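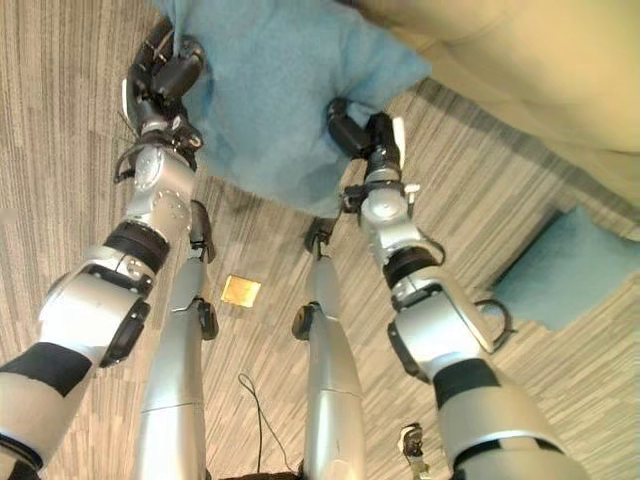
Why did the right arm stop in the middle of the towel fold? The wrist joint hit its torque limit and the controller put that arm into hold while the left one kept going.

Notebook > Grisell > Faults
3/14/25, Zuzanna Sadowski

Fold routine, light blue fleece towel, both grippers. Fault came up on run 14. The right arm froze with its gripper closed. The left arm did not get the stop and carried on with its pull for 900 ms until the towel slipped at the right-hand fingers. No damage that I can find. I hit the e-stop anyway and lowered both arms by hand.

Log shows the right wrist over limit for 33 ms before the trip. That part worked as set. The part that did not work is the link between the arms. A hold on one side is supposed to hold both, and the message sat in the queue behind the camera traffic. Marciniak saw the same thing in August on the Primura build and we put it down to a bad connector. I don't think it was the connector.

Tried after lunch:
Swapped the right wrist cable. Same fault, run 8 of the new set.
Dropped pull speed by half. No trip, but the fold comes out crooked.
Moved the hold message to its own channel. Forced a trip by hand on the right side and the left stopped with it. Forced it on the left, same result.

So the channel change stays in. It is on the Fason branch only — do not run the old branch with both arms powered.

Still open: why the wrist goes over limit at all. Fleece stretches more than the cotton we tuned on, and the grip force was never changed for it. Could also be the wrist offset, which I have not checked since the finger pads were replaced. Will do the offset first.

Until then keep one person on the e-stop and stay out of reach of the arms, including when only one of them is moving.

Grisell workshop notes | Contact the lab desk | Back to top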